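March, 6:40 in the morning

Slept five hours. Coffee, then the back room, where the sorting has stalled since Maricica took the shelf brackets to Ursu for the other store.

State of the inventory: 161 items logged in Flekik, against the 100 I had budgeted for the first pass. The overrun is mostly soft goods. Raed logged every cloth as a separate line and I have decided to leave it that way. Merging lines in Flekik drops the intake notes, and I lost a set of those in January.

Category rules as of today, so I stop arguing them with myself:

Balls go together regardless of surface. Spiky rubber ones count as balls. Tibor wants them under "sensory" but the Jultetti form has no such field.

Knitted cloths get washed before they are filed. Forty degrees, no softener, flat dry.

Cans go to scrap. They are not toys and should never have been tipped in with the toys. Raed says they came up from the garage in the same sack.

Plush is handled last — it picks up lint from everything else.

Measured the bin space under the window again. 37 inches clear, same as before, so two mesh baskets will not fit end to end. One basket and the stacked boxes will. The boxes are the better container in any case: solid sides, and nothing small works its way through.

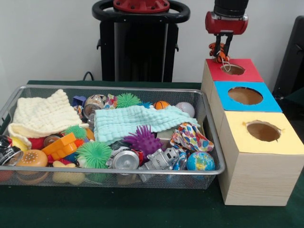 Mesh basket before sorting, boxes to the right. Tiger still to be filed.

The globe ball is the one Dorin asked about. It is at the front right, beside the silver toy robot, so I can stop looking in the hall closet. The cream cloth has a corner hanging over the rim and goes in the first wash with the mint one. The hamburger goes with play food, box two.

Pliker invoice still open. Called at nine, no answer. Åsmund has the key until four.

To do: labels, wash, scrap bag out to the curb.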